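**Bows, roses and the case for peel-and-stick**

Every spring our inbox fills up with the same question, and this March was no different: is the removable wallpaper any good yet? I have been saying no for years. Readers keep writing back to tell me I'm wrong, that the new papers go up in an afternoon and come down in one piece, and that I should stop sulking about a bathroom I did badly a long time ago.

So I agreed to look again, with my arms folded.

The paper everyone is asking for right now is the bow paper. You know the look: soft watercolor, ribbons, a rose or two, something a great-aunt might have had on a hatbox. Monatero sells one, Trenent sells one that I would struggle to tell apart from it, and Leitão has a slightly moodier version with more green. Zalley, as far as I can work out, will sell you the ribbons and let you add the flowers yourself as stickers, and I can't see myself doing that on a Sunday or any other day.

My complaint with bows has always been size. On a sample card they look sweet. On a full wall you get one enormous bow at eye level and then you get it again, and again, and by the time you reach the window you have stopped seeing a garden and started seeing a grid. Small spaces hide this better. A closet, the back of a bookcase, an alcove, a boxed-in corner with paper on three sides: there isn't room for the repeat to become a bore. 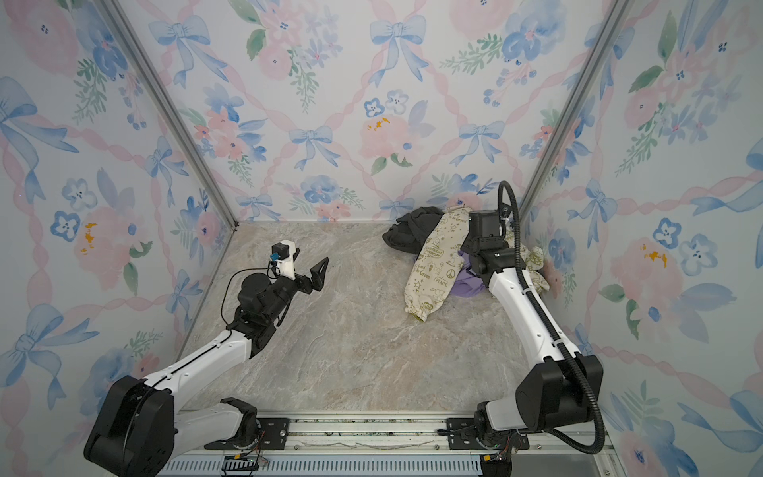
*Blue bows and pink roses on three sides, with a marble-patterned floor.*

I'll admit the blue and the pink get along better than I expected. The ribbon lattice helps. It runs on the diagonal, and a diagonal gives your eye something to do between one rose and the next. The yellow in the middle of the flowers is a nice touch too, since without it the whole thing could go a bit chalky.

The floor I'm less sure about. Beige and gray marble pattern is the safe choice, and people pick it the way they pick vanilla. With walls this busy I can see the logic. But two patterns are still two patterns, and I would have gone for something plain and slightly warm, then let the paper have the argument to itself. A reader wrote in last issue to say that marble "goes with everything." So does a bare light bulb.

Corners are where these papers usually let you down. You can wrap a panel around the angle and hope, or you can stop each panel short and cover the join with a trim. Metal posts at the back corners, as in the picture, suit me better than a wrap. A flower that bends around a corner never looks right, and it is the first place a cheap adhesive gives up. If you don't like the look of metal beside roses, painted wood trim does the same job and costs less.

Now the part the sellers skip. Monatero says its paper can be lifted and re-stuck 4 times. I'd like to know who counted, and on what wall. The Leitão leaflet promises "up to 100 repositions," and I don't believe that at all. Anyone who has moved a panel twice in a dusty room knows what the back of it looks like by then. Buy one roll more than the calculator tells you, keep the receipt, and put a test strip somewhere ugly for a couple of weeks before you commit.

A few other things I would check before ordering:

- Is the pattern a straight match or a half drop? Big bows on a half drop eat paper.
- Are all the rolls from the same print run? Pale blue drifts more than you'd think.
- Does the seller say what paint it sticks to? Matte wall paint is the usual troublemaker.

Have I changed my mind? Partly. I would put the bow paper in a closet, or behind shelves, or on the inside of something with a door I can shut. I would not do a bedroom in it. If you already have, and you still like it a year on, write and tell me. Send a picture of the corners.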